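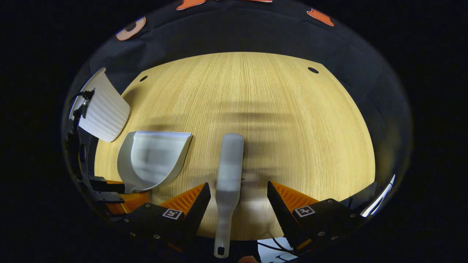 Long grey handle between the orange pads

Budget for a second pair of hand-held grippers?
Posted in Buying and Planning, Jan 25, 2022

tinpot_lid
Hi all, I've been asked to put a number on next year's kit for our table at Dindcombe and I'm going round in circles. We do tidying jobs, dustpan and brush at the moment, all with hand-held grippers and no arm. The quote from Stedier is £500 a gripper, and spare finger pads are £150 a set. I want two more grippers plus pads. My other half of the budget (the half that wants an arm) says that's daft money for something you hold yourself. What would you do?

mossbank
I'd get the pads and wait on the grippers. How many people do you have on the table at once? If it's one or two, you'll have a cupboard full of very nice grippers.

tinpot_lid
Usually two, sometimes four if the Skindusdale lot come over. That's when it gets silly and people end up standing about with a cup of tea.

ratchet_and_pawl
Disagree with mossbank! Buy the grippers now. We put ours off last January and then had to squeeze them in with the tables, and the delivery alone came to £156. Get everything on one order if you possibly can. 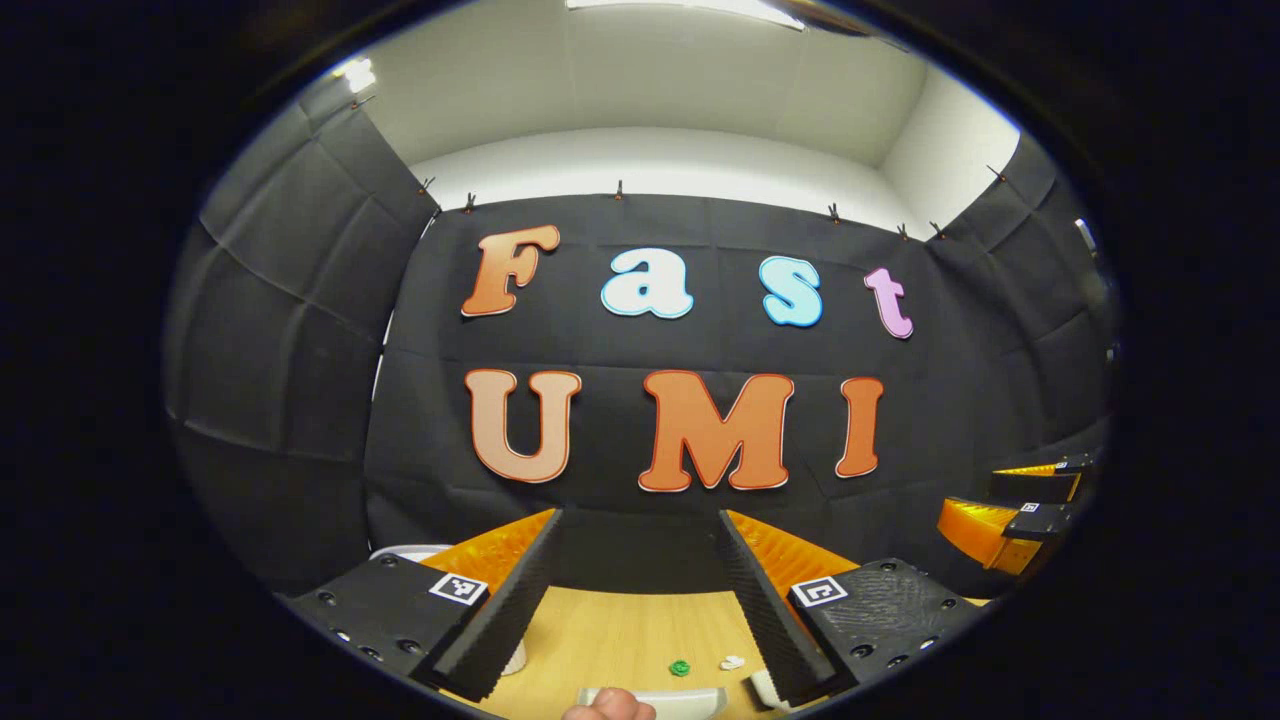
The booth, big letters on the back cloth and another gripper over on the right

tinpot_lid
Meant to say, I don't need to spend anything on the booth itself. The side padding and the cloth are staying, and I'm rather fond of the letters. So it's only grippers, pads and maybe a light.

mossbank
I still think four people is an odd-days problem. Could you borrow? Jardine used to hire kit out by the week, worth a ring before you sign anything.

ratchet_and_pawl
Hiring is fine until you want the same week as everyone else. And then you've got somebody else's worn pads to deal with, grr.

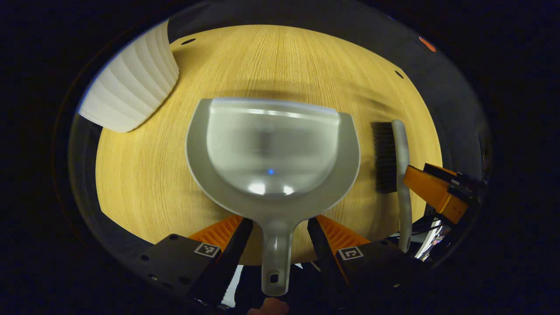

Pan handle in the jaws, brush next to it

plumduff
What are you holding most of the time? If it's all thin plastic handles like that one I'd put the money into pads first, and ask Stedier whether they do a softer set. Price them separately from the grippers too, our finance people treat pads as consumables and it comes out of a different pot.

tinpot_lid
Ooh, different pot, I hadn't thought of that. Mostly handles, yes, with cups and things planned for later on. Right, I'm leaning towards one gripper and two sets of pads, then asking Jardine about the busy weeks.

ratchet_and_pawl
Two grippers! But fine. Ask about delivery before you send the form in.

mossbank
One's plenty. Let us know what Jardine say, I might want some myself in the spring.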